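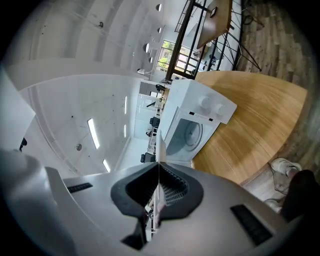
*Figure 1. Hand-held gripper at the round table, with the small white appliance used in the knob and door tasks.*

**Progress report to the Mevari Fund: Teaching household tasks by demonstration**
Submitted by the Studumard project office. Reporting period ending in November.

## 1. Summary

Studumard is funded to collect demonstrations of ordinary household tasks and to use them to train a robot arm. In this period the project moved most of its collection from remote control to hand-held grippers. The project recorded 283 accepted demonstrations across 18 tasks. Two tasks planned for the period were not started and are carried forward.

Spending is within the approved budget. The project requests no additional funds at this time, but it does request one change to the order of work, set out in section 6.

## 2. Change of collection method

The original proposal called for all demonstrations to be given by remote control, with the operator moving the arm from a separate station. This method remains in use for tasks that depend on the reach of the arm. It was found to be slow for small, everyday motions. Operators spent much of each session correcting the position of the wrist, and many recordings contained long pauses that had to be trimmed before use.

With the hand-held grippers, the operator performs the task directly. The position of the grippers is recovered afterward from the recordings. New operators can be trained in a single morning, while remote control training takes most of a week. The grippers are made to our order by Lencho, and the current pair is the second version. The finger pads on the first version wore smooth and were replaced with a ribbed pattern.

The change was approved by the program office at the start of the period on the condition that remote control be kept for comparison. That condition has been met. Each session plan now names the method to be used for every task.

## 3. Tasks covered

The tasks fall into four groups:

- Opening and closing doors on appliances
- Turning knobs and dials
- Picking up and placing dishes
- Folding and stacking cloth items

Small appliances are used for part of the knob and door work. They allow an operator to repeat a motion many times without moving between rooms, and they can be set at different heights and angles. Full-size appliances are used for the remaining door tasks. Operators are asked to vary their starting position and to begin each recording with the grippers apart.

Cloth items are behind schedule. Operators do not yet agree on how a finished fold should look, and the written instructions are being revised.

## 4. Collection site

Sessions are held in the shared office at Skasalwood. The building has wood floors, tables of several heights, and a good deal of daylight. The Fund asked in its last letter whether a working office was suitable for this purpose. In the project's view it is. Homes are seldom quiet or tidy, and a robot trained only in a bare room may do poorly elsewhere. People go on with their work during sessions and are informed beforehand that recording will take place.

All persons who may be recorded have signed the consent form supplied by the Fund. Notices are posted at the entrance on session days. Requests for removal of a recording are handled by the project office, and none were received in this period.

## 5. Problems and corrective action

**5.1 Position tracking.** Some recordings were rejected when the printed markers on the grippers could not be read. Strong daylight on the floor was the usual cause. Afternoon sessions now begin after 3:30, and operators check both marker cubes before each task.

**5.2 Uneven pace.** Experienced operators work much faster than the arm can safely move. A pace guide has been added to the instructions, and recordings above the limit are returned to the operator for repetition.

**5.3 Two-handed tasks.** Operators tended to do all of the work with the right gripper and hold the left one still. For microwave and dish tasks, the session plan now states which hand opens the door and which hand handles the dish. 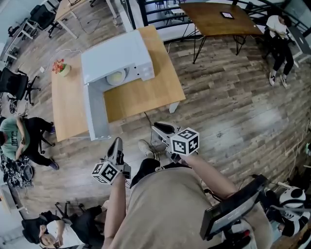 ## 6. Work planned for the next period

The project intends to complete the cloth tasks and the two tasks carried forward, both of which involve drawers. It asks the Fund to approve moving the drawer tasks ahead of the cloth tasks, as the revised folding instructions will not be ready at the start of the period.

Training runs on the accepted demonstrations will continue. A first comparison between remote control and hand-held collection will be included in the next report, using the door tasks only. The comparison plan is attached as Annex B, and comments from the program office are invited before the first run is scheduled.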